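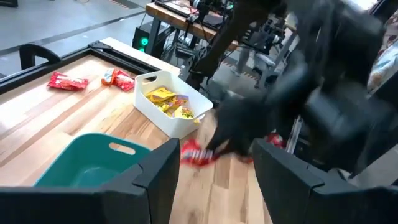

Cuando algo se cae al suelo en tu casa, siempre cae hacia abajo y nunca hacia el techo. Parece una cosa tan normal que casi no pensamos en ella. Pero el plástico es un material que puede hacer una cosa muy diferente con el agua: algunos plásticos flotan y otros se hunden. Busca en tu cocina una caja de plástico con un agujero para meter la mano, como la caja blanca o la de color verde azulado de la foto. ¿Crees que flota? Vamos a aprender por qué unas cosas flotan y otras no, y al final vas a poder hacer una prueba tú mismo.

## El agua empuja

Cuando te metes en la bañera, el agua sube un poco. Tu cuerpo ocupa un sitio y el agua tiene que irse a otro lado. Esa agua que se ha movido quiere volver a su sitio, y por eso te empuja hacia arriba. Los científicos llaman a esta fuerza **empuje**.

Al mismo tiempo hay otra fuerza, el **peso**, que tira de ti hacia abajo. Las dos fuerzas hacen como el juego de tirar de la cuerda. Si gana el peso, el objeto se hunde. Si el empuje es bastante fuerte para sostener el peso, el objeto flota.

## Una piedra pequeña y un tronco grande

Muchos niños piensan que las cosas pesadas se hunden y las ligeras flotan. Yo también lo pensaba cuando era niña. Pero una piedra de 90 gramos se hunde enseguida, y un tronco de pino de 612 kilos puede bajar flotando por un río.

La diferencia está en la **densidad**. Esta palabra significa cuánta materia hay dentro de un espacio. Imagina dos cubos iguales, uno de madera de pino y otro de hierro. Tienen el mismo tamaño, pero el de hierro pesa mucho más. Decimos que el hierro es más denso.

- Si una cosa es menos densa que el agua, flota.
- Si es más densa que el agua, se hunde.

## ¿Y los barcos?

Un barco de hierro flota, y esto parece un error. El secreto es su forma. Dentro del barco hay mucho aire — en los pasillos, en las habitaciones, en la bodega — y el aire pesa muy poco. Si juntamos el hierro y el aire, el barco entero es menos denso que el agua.

Si el barco tiene un agujero por debajo de la línea del agua, entra agua donde antes había aire. Entonces pesa más, y puede hundirse.

## El agua del mar

El agua del mar tiene sal, y la sal la hace un poco más densa. Por eso es más fácil flotar en la playa que en la piscina. El Mar Muerto tiene tantísima sal que las personas se quedan flotando sin nadar.

## Prueba en casa

Necesitas un vaso alto, agua, sal, una cuchara y un huevo crudo. Pide permiso a una persona mayor.

1. Llena el vaso con agua hasta la mitad.
2. Mete el huevo despacio con la cuchara. Si es fresco, se va al fondo.
3. Saca el huevo y echa seis cucharadas de sal. Mueve bien el agua hasta que no veas la sal.
4. Mete otra vez el huevo y mira dónde se queda.

Si el huevo sigue en el fondo, pon más sal. Después de la prueba, lávate las manos con jabón.

## Palabras nuevas

**Empuje:** la fuerza del agua hacia arriba.

**Densidad:** la cantidad de materia que hay en un espacio.

**Bodega:** la parte de un barco donde se guarda la carga.

*Texto de Anouk Groen, con la ayuda de Macario Mendoza en la revisión del español.*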